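Version 3 of this card replaces the one shipped with the February release. Task names have changed; episode files have not.

# Erenau Kitchen Chores

Erenau is a set of recorded tabletop manipulation episodes on kitchen chores: putting bread in a toaster, taking it out, loading a rack, sorting items into a basket, opening and closing appliance doors, and clearing loose objects off the work surface. It was built to answer a narrow question: which parts of a short breakfast routine can one arm with a two-finger gripper finish without a person stepping in?

The short answer is in [Results](#results). Most single steps work. Most chains of steps do not.

## Contents

| Item | Value |
|---|---|
| Task families | 12 |
| Task variants | 63 |
| Arms per episode | 1 |
| End effector | two-finger parallel gripper |
| Control modes | teleoperated, policy |
| Annotation | step boundaries, outcome, failure code |

Each episode is a directory:

```
episode/
 video/
 state.parquet
 action.parquet
 steps.json
 outcome.json
```

`steps.json` holds the start and end index of every step along with its verb and target object. `outcome.json` holds one result per step and one for the whole episode. The two are annotated separately, so an episode can have every step marked `done` and still be marked `fail` — usually when a later step disturbs an object placed earlier.

Splits are by task variant. A layout that appears in `train` does not appear in `test`. Objects are shared across splits, so the test numbers say little about unfamiliar items.

## Setup

Episodes are recorded on a tabletop with a toaster and play-kitchen appliances. Food is represented by stand-ins, which keep their shape over many grasps and can be left out between sessions. Blocks and other non-food items are mixed in as targets for clearing tasks and as obstacles for the rest.

Object positions are drawn from a layout file before each episode and set by hand. Placement error is not recorded. Anyone who needs exact starting poses should estimate them from the opening video rather than from the layout file.

Teleoperated episodes were collected by trained operators. Policy episodes come from two baselines, Horon and Steinbach. Horon predicts short action chunks from images and joint state. Steinbach adds a step planner that picks the next verb and target, then hands control to the same low-level network. Both were trained on the `train` split only.
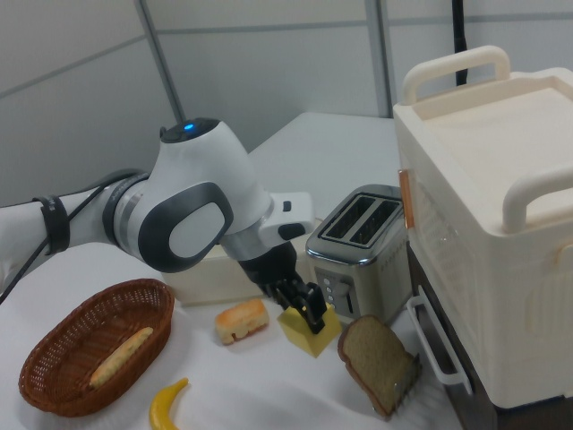 Clearance is the main source of difficulty in the toaster family. The gripper has to come down close to other objects, and a bread slot leaves very little room for a slice that is held off center. Operators handle this by releasing and grasping again. Neither baseline learned to do so reliably, even though regrasps are well represented in the teleoperated data.

The rack family has a related problem. Thin tines are hard to pick out at the input resolution we used, and a slice set down slightly rotated tends to lean on the rack instead of standing in it. This is coded as `place_partial` and counts as a failure.

## Results

Outcomes on the `test` split, policy episodes only. Ratings follow the rubric in `docs/rubric.md`.

| Family | Horon | Steinbach |
|---|---|---|
| Clear object from surface | reliable | reliable |
| Item to basket | reliable | reliable |
| Close appliance door | reliable | reliable |
| Open appliance door | mixed | mixed |
| Slice to rack | mixed | mixed |
| Slice to toaster | poor | mixed |
| Slice out of toaster | poor | poor |
| Multi-step breakfast | poor | poor |

The remaining families are short variations on these and are reported in `docs/full_results.md`.

Some notes on reading the table:

- Multi-step episodes are chains of 5 steps. Errors compound, and the planner in Steinbach has no way to detect that an earlier placement has slipped.
- "Reliable" applies to this table, this lighting, and these objects. It should not be quoted as a claim about kitchens.
- Speed is not scored. A person doing the same chore is much faster than either baseline and than our operators.
- Pressing the toaster lever is excluded. Contact forces varied too much between sessions to annotate consistently.

Our reading is that pick-and-place chores on an open surface are close to usable where slow operation is acceptable and someone can reset the work area. Chores that end in a tight slot, or that depend on noticing a mistake, are not there yet. More demonstrations of the same kind did little for the second group. Horon trained on the full set and Horon trained on half of it made the same kinds of errors on slots.

## Failure codes

- `grasp_miss` — the fingers closed without holding the target
- `grasp_slip` — the target was held, then lost before placement
- `wrong_target` — a different object was moved
- `place_partial` — released in contact with the goal but not seated
- `collision` — a non-target object was displaced
- `stall` — no progress until timeout
- `operator_stop` — ended by hand for safety

Only the first failure in each step is coded. If a collision causes a later slip, the code is `collision`.

## Known issues

1. The gripper width channel in early Horon episodes has an offset. Subtract the value in `calib.json`. The loader does this by default.
2. Step boundaries for `open` and `pull` were annotated under two conventions. The field `boundary_rule` tells them apart.
3. Bread stand-ins are labeled by shape. `roll`, `slice`, and `pastry` are separate classes, and `bread` is a legacy alias that should not be used in new code.
4. Depth is missing from a subset of door episodes. These are listed in `missing_depth.txt` and have not been filled in.

## Intended use

Suitable for imitation learning, step segmentation, and failure detection on tabletop tasks. Unsuitable for force control work, for anything involving heat, and for judging whether a system is safe near people. No real toasting is included in any task.

## Related sets

Wemberg covers bench assembly with the same annotation format and can be loaded with the same code. Its failure codes are a superset of ours, with extra entries for fasteners. Results across the two should not be averaged, as the timeouts differ.

## Maintenance

Maintainer: Esperanza Hutchins. Report labeling errors through the issue tracker with the episode ID and step index. Corrections are batched into minor versions, and `CHANGELOG.md` lists every episode whose outcome label changed.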